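Stand: Dezember
Von der Redaktion Technikseiten, Gelum

4. Scoring-App Plondus für Cricketspiele einrichten

Der Hersteller Kazmi verspricht ein fertiges Scoreboard »in wenigen Handgriffen«. Rechnen Sie lieber mit einem Nachmittag. Wer erst beim Münzwurf anfängt, schreibt die ersten Overs ohnehin auf Papier.

4.1 Spiel anlegen

1. Öffnen Sie »Neues Spiel« und wählen Sie das Format. Voreingestellt sind 25 Overs, auch wenn im Vereinsprofil etwas anderes steht.
2. Tragen Sie beide Mannschaften von Hand ein. Der Import aus alten Spielberichten vertauscht gern Vor- und Nachnamen.
3. Legen Sie Schlagreihenfolge und Wicketkeeper fest.

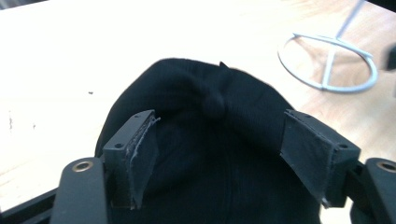 4. Prüfen Sie die Werte für Wides und No-Balls. Das Handbuch der Vorversion nannte hier andere Vorgaben, und ob das je korrigiert wurde, ließ sich nicht klären.
5. Speichern Sie. Die grüne Meldung »Gesichert« gilt nur für das Gerät, vom Server ist damit nichts gesagt.

Achtung: Die automatische Batteriesparfunktion vor Spielbeginn abschalten. Sonst schließt sich die App mitten im Over.

4.2 Während des Spiels

1. Jeden Ball sofort eingeben. Nachträge sind nur für die letzten 3 Bälle möglich.
2. Nach jedem Over mit dem zweiten Scorer vergleichen.
3. Den Spielstand bei jedem gefallenen Wicket notieren, etwa 117 für drei.

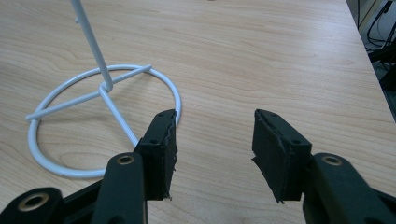
Was tun, wenn App und Papierbogen voneinander abweichen?
Es gilt der Bogen. Gleichen Sie zuerst die Extras ab, dort stecken die meisten Fehler, und korrigieren Sie danach die App.

Hinweis: Die angebotene »Siegprognose« kann man einschalten. Sie beruht laut Kazmi auf 2000 Partien; welche das sind, steht nirgends. Für den Spielbericht taugt sie nicht.

4.3 Ergebnis übertragen

1. Spiel beenden und beide Innings schließen.
2. Export an das Ligaportal Clotetti auslösen.
3. Im Portal nachsehen, ob das Ergebnis vollständig angekommen ist.

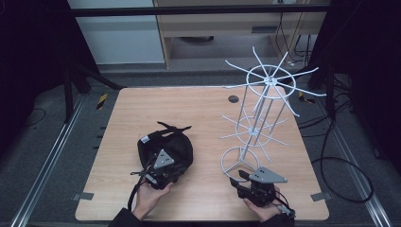
Aus Clotetti heißt es dazu, der Export laufe seit dem letzten Update stabil, man müsse nur die Bowlingzahlen noch einmal durchsehen. Was daran stabil sein soll, bleibt offen. Heben Sie den Papierbogen bis zum Saisonende auf.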